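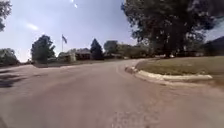
Used car drivetrain check: Heletti estate, seen at Itdale

Checked by Deividas Kalniņš, January 28, 2021

The seller's advert said "drivetrain fully gone over". By whom, it didn't say. My comments follow each item.

1. Gearbox oil level and colour
Result: pass, just.
Level fine, colour darker than I'd like. The seller says it was changed in July. There is no receipt, so I have put it down as not changed.

2. Clutch bite and slip
Result: pass.
Bites high but holds in fourth on a hill. "Plenty of life left" is what every seller says about every clutch.

3. Driveshaft boots, inner and outer
Result: fail, nearside outer.
Split along one fold, with grease on the inside of the wheel. I was told this was "only cosmetic". It is not, and the joint may already have grit in it.
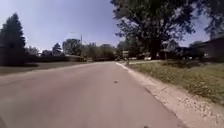 The offside boot is newer and has a Rätsep stamp on it, so somebody paid for one side and stopped there. Ask for a price on both, joint included, before talking about anything else.

4. CV joints, full lock both ways
Result: advisory.
Faint clicking on left lock at walking pace. The seller couldn't hear it. I could, with the window down, four times out of four.

5. Rear differential
Result: not checked.
Filler plug rounded off. I don't take a seized plug as a sign of regular servicing.

6. Engine and gearbox mounts
Result: pass.
Some movement when blipping the throttle, nothing that knocks.

7. Warranty paperwork
Result: fail, in my view.
The Kunwood drivetrain cover offered with the car has 17 months left and sounds generous until page 2. 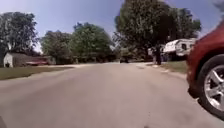
Boots, seals and mounts are all left out, along with "any part damaged by the failure of an excluded part". Read that again with item 3 in mind. The claim limit is £400, and a joint and shaft could eat roughly that in one visit. Transfer to a new owner has to be asked for in writing within 20 days of sale.

Still to do: get the plug out, see the July invoice if there is one, second drive from cold.

Deposit: not paid.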